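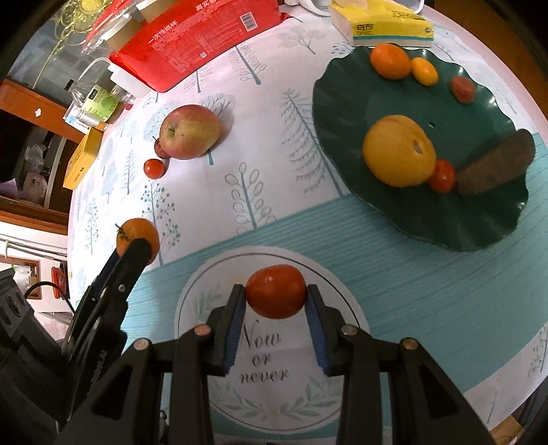

4.2 Vergleich der Fingerbeläge beim handgeführten Greifer

Ausgangspunkt war die Frage, ob der Belag oder der Regler den größeren Einfluss auf Druckstellen hat. Bisherige Versuche (Abschnitt 3) liefen nur mit dem glatten Belag, Kraftvorgabe fest. Für die zweite Reihe daher zwei Beläge, zwei Regler, gleiche Kinematik. Belag A glatt, Silikon, Eigenguss. Belag B gerippt, blau, geliefert von Cisari. Regler 1 ist die einfache Positionsvorgabe mit Stromgrenze, Regler 2 die Schlupferkennung aus dem Ultidau-Paket, Parameter unverändert übernommen.

Abb. 7: Handgeführter Greifer mit geripptem Belag B, glatte ovale Tomate zwischen den Fingerspitzen. Links daneben zweiter Greifer an einer kleinen orangefarbenen Zitrusfrucht. Auf Tisch und Teller weitere Früchte, darunter Apfel, Mandarine und kleine Tomaten.

Aufbau bewusst nah am Haushalt gehalten, also gedeckter Tisch mit bedruckter Decke, Teller, Verpackungen im Hintergrund. Für die Greifkraft spielt das keine Rolle, für die Kamera schon: Muster und Schrift auf der Decke liegen direkt unter dem Objekt und stören die Segmentierung deutlich mehr als eine einfarbige Unterlage. Siehe dazu 4.4. Glanzstellen auf glatter Haut ebenfalls problematisch, bei schräg einfallendem Licht springt die geschätzte Kontur.

Insgesamt 109 Griffe in der Auswertung. Davon 41 mit Belag A, der Rest mit B. Die ungleiche Aufteilung ist unschön, ein Satz Beläge A hatte sich an der Klebekante gelöst und die betroffenen Läufe wurden gestrichen. Nachgeholt wurde das nicht mehr. Als erfolgreich gilt ein Griff, wenn das Objekt angehoben, fünf Sekunden gehalten und ohne Nachfassen abgelegt wird. 94 Griffe erfüllen das Kriterium. Druckstellen wurden getrennt bewertet, nach Augenschein, durch zwei Personen unabhängig voneinander; bei Abweichung zählte das schlechtere Urteil.

Ergebnisse in Kürze. Bei glatten, ovalen Objekten (Tomate) rutscht Belag A unter Regler 1 häufig nach oben weg, vor allem wenn die Fingerspitzen oberhalb der größten Breite ansetzen. Belag B verzeiht hier mehr. Bei runzliger Haut kein klarer Unterschied, beide Beläge halten. Zitrusfrüchte unkritisch, solange nicht am Stielansatz gegriffen wird. Apfel liegend: Erfolg hängt stark vom Anfahrwinkel ab und kaum vom Belag. Regler 2 reduziert Druckstellen bei weichen Tomaten, reagiert aber träge, wenn die Bedienperson das Handgelenk schnell dreht. Bei geripptem Belag kommen Fehlauslösungen dazu, das Rattern der Rippen auf der Haut wird offenbar als Schlupf gelesen und der Regler zieht unnötig nach. Schwelle müsste für B eigens eingestellt werden, ist noch offen.

Zur Bedienung. Griffe wurden von drei Personen geführt, Reihenfolge der Objekte zufällig. Kobe Smits übernahm die Kalibrierung der Fingeröffnung vor jedem Block und die Nullung der Stromessung. Drift innerhalb eines Blocks gering, zwischen den Blöcken spürbar. Rohdaten vor dem 23. Oktober 2022 nutzen noch die alte Nullung und sind mit den späteren nicht direkt vergleichbar, sie wurden hier nicht verwendet. Die Kraftkurven haben wir nach dem Verfahren von Kwiatkowski geglättet, Fensterbreite wie in 3.1.

Einschränkungen: nur ein Greifertyp, Reifegrad der Früchte nicht gemessen, Temperatur nicht kontrolliert. Auch fehlt bisher der Vergleich mit dem fest montierten Arm. Die Läufe dafür sind im Gullgate-Aufbau für November eingeplant, mit denselben Belägen und und identischer Kraftvorgabe. Ob sich die Rangfolge der Beläge ohne Bedienperson überträgt, bleibt bis dahin unklar.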